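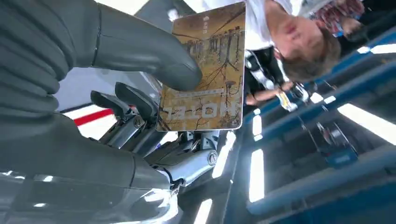
HOTEL card, tan face, tree trunks and long roots.

12/30/19

Sorting the card set before it goes back to Risetti. Po-yen Liu wants the list done before the hall shuts, so this is the short version.

Full set should be 3,784 across all the boxes. Got through nearly 5 boxes. HOTEL belongs with the tan group: title in bold capitals, small lines of text beside it, rounded corners. The finish is slightly glossy and shows up every bit of light, so read the small print at an angle or away from the lamps. Felell sleeves fit but are tight at the corners. Perno ones are looser and I'd use those for anything handled by visitors.

Feng-yi Wan thinks the tan cards should be filed by title. I have been filing by box number, as on the old Hsu sheet. Left as is for now, to settle in the new year.

Still to do: 3 boxes unlabelled, 2 titles on the sheet I can't match to a card. Carpet under the sorting area needs going over for dropped sleeves, they are clear and hard to spot. 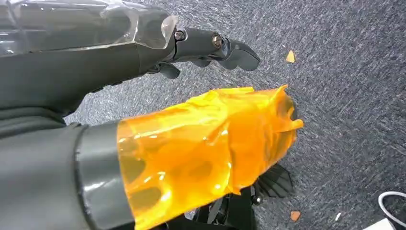 Do the tan cards need sleeves before they go back?
Only the ones visitors will handle. The others can go in the box bare, face to back, with a divider at each end.

Dividers are in the bottom drawer. Order more.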